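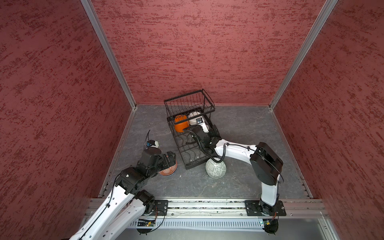

June, Sidbridge robotics club, bench notes

Moved the bowl task over to the new script this afternoon. Matilde Carrilho rewrote the handoff logic so the arms take turns at the rack and don't both wait for a free slot. Todetti wants the old script kept in the repo until the end of term, so it stays on its own branch.

Episode limit raised to 2,000 steps. The old limit kept ending runs before the last bowl. Log from the previous script stopped at 2,963 lines, saved under Rankin's folder.
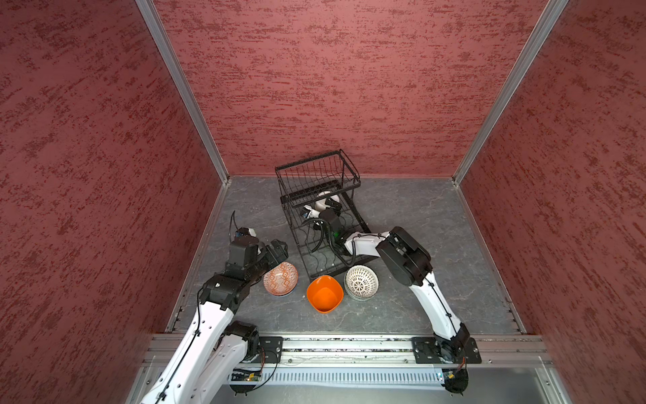 Grasp height is still the setting to watch. I have it at 54 mm for both arms and would like a separate value per bowl. The white one standing on edge in the rack and the orange one sitting open on the floor want very different approaches, and one number can't cover both. Matilde thinks a small lookup table will do. Travus offered to type it in if somebody else measures. 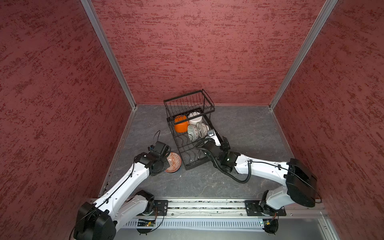 The table should go in the config file, next to the wrist offsets, so we don't have to touch the code every time the dishes change. Leave gripper speed at 2 for now.

To do: label the spare cables, check the wrist camera exposure, ask Rankin which branch the demo will use. Need the answer before anyone merges.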